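What the Cereal Shelf Doesn't Teach

Every few months another company tells us that programming robots is over. You just show the machine what you want. Somebody holds a pair of controllers, walks the arms through the chore, and the robot picks it up the way a kid picks up tying shoes.

I spent two afternoons last December at Edau, a small outfit in Monwood that sells this kind of training to warehouses and grocers, and I came home less impressed than I was supposed to be.

Start with the labor. The operator I watched had recorded 34 runs of one job, moving boxes from one table to another, and was told to get to 100 before going home. A grocery clerk needs one sentence to learn that job. By around the thirtieth run the operator was tired and had begun to cut corners, grabbing boxes by the edge and setting them down crooked. Those runs went into the pile with the good ones. If the robot copies people, it copies them at four in the afternoon too.

Then there is the matter of what gets learned. My guess is that a lot of it is the room: this table height, this lighting, these brands. The Edau people say variety fixes that, and they showed me a chart. The chart came from the same room.
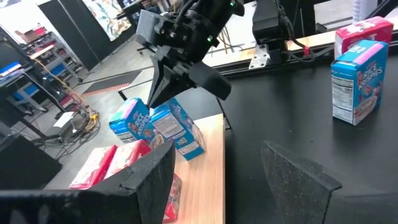

Rice Krispies boxes on both tables at Edau, with one of the robot's grippers above a blue box.

I don't doubt that remote control works. A person can do plenty through a pair of mechanical hands, given patience. But that is a person working. The sales pitch slides from the one thing to the other, and the videos make it easy to miss the slide.

Tokside, a rival, wants 3 years of a customer's staff time before it will promise anything. I find that number believable, and I'd like to see it printed on the brochure. Buyers should ask who holds the controllers, how long for, and who pays them.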